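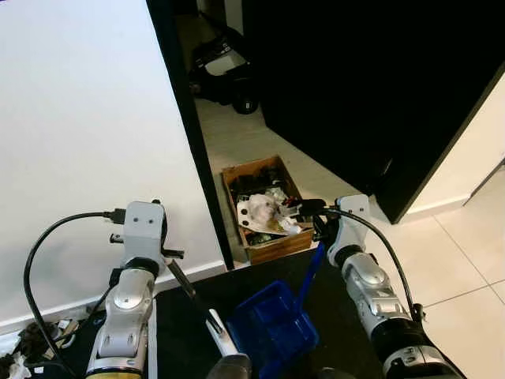
Print this page | E-mail this thread

I've been clearing out my aunt's paperwork since October and I want to write down what worked, mostly for my cousin Tia, who has to do the same thing for her dad. Thread.

She kept everything. Phone bills from a company that got bought twice. Warranty cards. The manual for a bread machine she gave away when I was in high school.

First thing I did was get one box and write TAX on it. Anything with a tax year printed on it went in without being read. I didn't try to decide what mattered. That took two evenings.

Second box was HOUSE. Deed, insurance, the survey, every roofing receipt. If you sell the place, the buyer's people will ask for things you threw out. Keep the survey.

Everything else went in grocery bags by room. I did not sort by date. I tried that the first night, got through 30 envelopes, and quit.

Bank statements: she had accounts at three banks and one of them I'd never heard of. It was a credit union in Tapley with $47 in it. Closing it took longer than closing the big one. 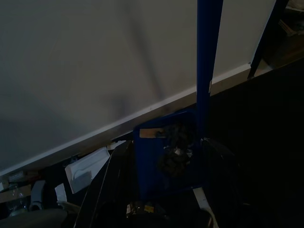
Lorraine Bainbridge at the credit union was very patient with me. If you're in Tapley, go in person and bring the certified copy. They won't take a scan.

On certified copies: order more than you think. I got five and ran out. Some places mail them back and some don't. Ask before you hand one over.

Shredding. My little shredder overheats after a few minutes, so I took most of it to the office supply place in Drokcombe and paid by the pound. It came to $20. Should have done that from the start.

Letters I kept. There's a stack from a Jaanus Siliņa, who I think she worked with in the seventies. They're mostly about gardening and a car he couldn't get to start. If anyone reading this knows the family, send me a message and I'll mail them.

Photos are a separate job. I put them in one closet and shut the door. I'm not doing photos until spring.

Jalen Tran asked if I scanned anything. Only the house box and the will. The scanner feeds crooked if the page has ever been folded, so flatten them overnight under something heavy.

Tia, the list of who to call is in the green folder. Start with the pension people. They're only on the phone until 4 and they want her employee number, which was on the back of an old pay stub in the kitchen bag.

I'll add the address for the county records office when I find it again.

Print this page | E-mail this thread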